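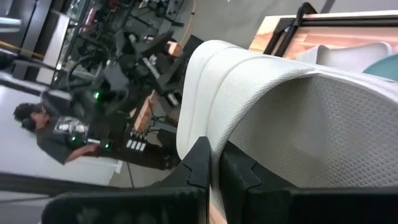

White, textured, on light wood.

January, 6.40 a.m.

Shed at 19 degrees on arrival, relative humidity 61 per cent on the wall unit and 58 on the handheld. The wall unit has been reading high since spring and I have stopped adjusting for it. I use the handheld and write that down.

Started the germination test on the Szénási barley. 400 seeds, four replicates of 100, between damp paper, rolled and stood upright in the cabinet at 20 degrees. First count on day four, final on day seven. I prechilled this lot for five days because the last test on fresh seed gave a lot of firm ungerminated grain, and Raghavendra was right that it was dormancy and should not have gone down as dead. I corrected that entry in pencil at the time. Today I inked it.

Paper too wet in roll three. Pressed a finger to it and a film of water came up around the tip. Pulled it out, drained it on the rack for ten minutes and rerolled. If three comes back out of line with the others I will know why, and it will have to be repeated anyway if the spread is over tolerance.

Weighed out for thousand-seed weight. 1,000 seeds, counted on the tray, came to 56 grams. That is heavy for a two-row grown on that ground with no irrigation after October. Divya thinks the plot was thin and the plants that survived had the run of the place. Plausible. Her stand notes for that corner stop in August and pick up again at harvest, so there is no way to check it. Moisture by oven method still to come. Two subsamples ground and in the dishes, lids beside them, out at midday.

8.15 a.m.

Declan rang about the freezer. The compressor is cycling every eleven minutes, which he considers normal for the age of the unit and I consider too often. He will bring the clamp meter. In the meantime the long-term packets stay where they are. Every opening of the lid costs more than the cycling does.

Register now stands at 1,924 accessions. Of these a fair share are duplicates under different spellings. The Givitz beans are in there three times, once as a climbing bean, once as a dwarf and once with no habit given. I grew two of the three side by side last summer and could not separate them on flower, pod or seed coat. The third packet has not been opened. I would like to merge them but the donor letters are different, and once the numbers are merged the letters lose their place. Left as is, with a cross-reference in each.

12.20 p.m.

Dishes out of the oven, into the desiccator, weighed at one o'clock. 11.2 and 11.4 per cent moisture. Difference is within what I allow. Still too wet to pack. It needs to be under seven before it goes in foil, so another stretch over silica gel. The gel is mostly pink and has to be regenerated first, three hours at 120, which means the oven is gone for the afternoon and Prakash's sorghum waits until tomorrow. I told him. He was not pleased, but he had left the samples unlabelled on the bench overnight and was not in a position to argue at length.

Dayana came by with the tomato seed from the ferment. She gave it three days at room temperature and the gel coat is fully off. She had it on kitchen towel, so half of it will need to be picked loose by hand. We moved what would move onto coffee filters. Showed her how to spread it one layer deep and stir it twice a day. She asked whether colour of the fuzz says anything about quality. Not that I have found.

Too warm for tomatoes in the shed after two o'clock. 33 degrees by the door. Moved the filters to the hallway of the house, on the shelf above the coats, fan on low.

5.30 p.m.

Checked the rolls without opening them. Cabinet 20.1, tray water topped up with 200 millilitres.

Gel back to orange. Cooling with the lid on. Barley goes over it tonight in a single layer, one part seed to one part gel by weight.

Went through the label stock. The pencil ones from the first years are all legible. Most of the printed ones from the thermal printer have faded to nothing, including a run of lentils I can only place by their position in the box. Ordered card and two dozen HB.

Still owe Raghavendra the figures on seed-borne smut. Tomorrow, after the sorghum.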